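Sidewalk Inspection at Sirnesham: Automation and the Survey Crew
Student project report, Work and Technology module 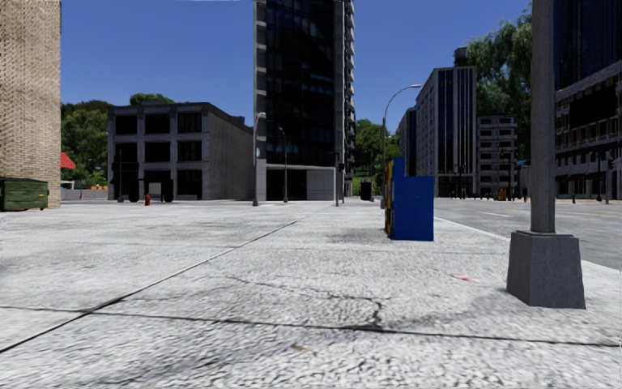

The project looked at one workplace, the pavement survey section run by Bennani, a maintenance contractor in Sirnesham. Until last spring each inspector walked a route with a tablet and logged every crack, open joint and raised slab by hand. The section now tests a wheeled survey robot from Tivent, which drives the route and sends its camera images to a program called Reslow. Before a route is driven for real, it is run in a simulated street.

We wanted to know what this changes for the inspectors. We observed work in the office and outdoors during July and interviewed staff in two groups.

Method
We compared 29 routes, each surveyed once on foot and once by the robot. From the robot runs we drew 300 flagged images and asked two inspectors to grade them independently. Simulated runs were kept apart from these and used only for training staff.

Findings
Walking time fell. Screen time rose by nearly as much. A route of 800 meters produces a long queue of flags, and an inspector has to accept, change or reject each one. Stains and shadows on concrete were the main source of rejected flags. Joints between slabs were the second - the program often graded a sound joint as a crack when a real crack met it.

Inspectors said the grading itself was familiar. What they missed was the chance to press a slab with a foot and feel it rock, and the tablet form had a field for this that the new form lacks. Two of the older staff preferred the office work on account of their knees. The newer staff were less sure, as they had learned the grades outdoors and expected later hires to learn them in the simulator.

Pay grades have not changed. Breaks have: screen work is now stopped for 20 minutes in the middle of each shift, at the request of the crew.

Limits
All routes were level and surveyed in daylight. We had no access to repair records, so we cannot say which method finds more of the defects that later need work.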